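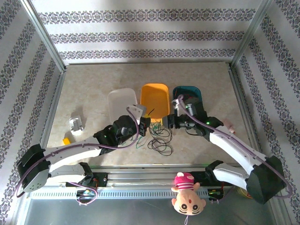

**Ramiro Bermúdez**
Process tech, wire reclaim, Clondorstead

November 18, 2018

Long one today, sorry to whoever reads this after me. I didn't write anything up after the last two sessions and it's all going in here at once, while I still remember what people said.

So, the Rind table. We're still on the mixed scrap job, which means offcuts and pulled leads from the harness bench, dumped on the table in a heap, and the two arms pick through it and put stuff in the bins. Red goes in the teal bin. Black goes in orange. Green goes in white. (Yes, I know. Green in white, black in orange. The colors got assigned before I was asked, and now Elolau has them in the job file and half the bench has learned them, so I'm leaving it alone.)

Red is going well! I'm saying that up front because I complained about red for most of March and I should be fair. It shows up well against the beige top and the right arm mostly gets a clean pinch on it. Black and green are still a mess because they lie in the same loops. You pull on a black one and a green one comes with it, and then the arm is holding two colors over one bin and Elolau has to make up its mind. What it does at the moment is let go and start over. That's the safe choice and I agree with it, but it is very boring to watch.

What I tried:

- Smaller heaps. Helps a lot. Also means somebody has to make smaller heaps.
- Left arm holds, right arm pulls. Good on the thin black stuff, useless on anything with a kink in it.
- Shaking. Please don't try shaking again. I found a piece of green behind the rail.
- Slower closing speed on the grippers. I like this one, I want to keep it. Fewer pinches that slide off the end.

A full heap took 22 minutes on the best run. Dolores at the bench does the same heap faster than that, and she does it while telling you about her sister's kitchen, so let's not get carried away with the charts. But she doesn't want to do it. She has told me so in every possible way. It's hard on the fingertips and it's hard on the neck, and it always used to land at the end of the shift when she was already tired.

Which brings me to the part I really wanted to get down.

**What people are saying**

When the table first came in, the talk on the floor was about jobs, the usual and fair enough. There are seven of us in reclaim and everyone can do that math. Management said no cuts, in a meeting, out loud, and so far that's been true. What has changed is the shape of the day, and I don't think anybody planned for that part.

Before, scrap sorting was spread out. Everyone did a bit of it, usually badly, usually while doing something else. It was the job you picked up when your own job was waiting on parts. You stood next to someone and you sorted wire and talked. Now there's one person on the table for a block at a time, feeding heaps and clearing faults, and the others stay at their own stations. The wire gets sorted better and people talk less. Two of them brought this up with me separately, and I hadn't noticed it myself because I'm the one who gets to walk around.

I don't have a fix for it. I moved the stool so whoever is on the table can see the harness bench and be heard from there, and that got used right away, so maybe that's something.

Other comments, as close to word for word as I could get them down:

"I don't mind it, I mind waiting for it."

"It picks up one wire like it's a baby bird."

"If it stops when I'm at lunch, whose fault is that?"

That last one I took seriously. The answer in our rules was whoever signed on last, which is silly, and I've asked for it to be changed so that a stop with no one at the table is just a stop. You clear it when you get back. No note, no name. I'd rather have a table sitting idle than a person eating a sandwich with one eye on a light.

There's also the question of who gets to learn it. Elolau isn't hard, but the first screens look like they were made by people who never wore gloves, and a couple of folks took one look and decided it wasn't for them. I sat down with Dolores and we went through it from the fault end first, meaning, what does it look like when it's unhappy and what do you press. Much better way in! She was clearing dropped picks by herself before we ever got to how you start a job. I want to do everybody's training in that order from now on. Start with the trouble, then do the happy path later.

**Wire notes, before I forget**

Heaps need to go in front of the middle bin. If you put one too far left, the left arm has to fold up on itself and you get that ugly elbow-out reach. It'll do it, but slowly, and the purple cable gets dragged along for the ride. I've watched the cable loops on both sides and I'd like a bit more slack at the wrist and a bit less down by the elbow. Not urgent. Don't re-route it without telling me, I have marks on it.

Small parts: take them off the table before a wire run if you can. The yellow pieces especially. Elolau treats anything small and bright as very interesting and will go and visit it. I've seen a gripper leave a perfectly good tangle of black for one yellow bit. If you're running a parts job, fine, that's what it's for, but a wire run and a parts run at the same time is asking a lot of it.
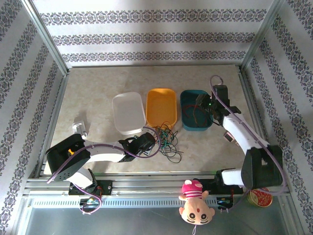
*Notebook 3, p. 40*

Red in the teal, green and black still out on the top. That's how pretty much every run looks somewhere in the middle, and it's the stretch where I want the next round of work to go. The easy color is easy and then you're left with the knitting.

I talked to the Jodico people about it on the phone. They built the grasp part of Elolau and they were nice about it, they always are, but they kept asking me for success rates and I kept trying to tell them about the stops. A rate doesn't tell you what a stop is like for the person on the stool. If it fails a pick and tries again, no one cares, you can let it fail all afternoon. If it fails a pick and *asks* you something, that's somebody's train of thought gone. So what I asked for was this: let it try the same tangle from a few different spots before it calls anyone over. They said they can do that. They also said it'll make the runs longer, and I said good, take as long as you want, just be quiet about it.

Around a third of the calls I've looked at so far were ones it could have sorted out by itself with another go. That's from my own tick marks on the back page, so treat it as a feeling with a pencil.

Some things that got better for people, since I've been grumpy for two pages:

The end-of-shift sort is gone. Completely gone. Folks leave on time and nobody's picking copper whiskers out of their sleeves at the bus stop. I asked whether anyone wanted it back for the company and got laughed at.

Reclaimed red is going back to the bench in a state they can use. They used to get it mixed and they'd just throw the lot away and cut new, which drove me up the wall. Now they come over and ask for it. Dolores has started checking it for length while she's on the table, entirely her own idea, and I've put it in for her as a proper task so it shows up on her sheet as skilled time. I want that to be how this goes. If a person finds something better to do with the time, it gets written down and it gets paid for, and it doesn't just quietly turn into an extra.

And the new guys like it. They come at it with no history at all, it's just the table to them. One of them asked me what we did before, and when I said we stood around a bench and did it by hand he thought I was pulling his leg.

Still open:

- Lunch stops rule: sent, no answer yet. I'll ask again.
- Gloves and the touch screen. Tried two kinds, neither one works worth a darn. Bigger buttons would be cheaper than better gloves.
- Elolau says "grasp failed, operator required" in capital letters. Ask Jodico if it can say it like a normal person.
- Rotation. Right now it's whoever is free, and that's turning into the same people over and over. I want a list on the wall, with swaps allowed.
- Cable slack, both arms (see above).
- Black and green. Maybe try spreading the heap out flat first with one arm before any picking at all? Dolores does this by hand without thinking, she sort of pats it outward with her palm. I filmed her doing it on my phone and I'll send it over to Jodico if she's okay with that. Need to ask her first.

Next session I'll start with the flat spread, slow grippers, small heaps, and no parts on the table. If you're in before me, leave the job file alone please, I've got the closing speed where I want it and I haven't saved a second copy yet.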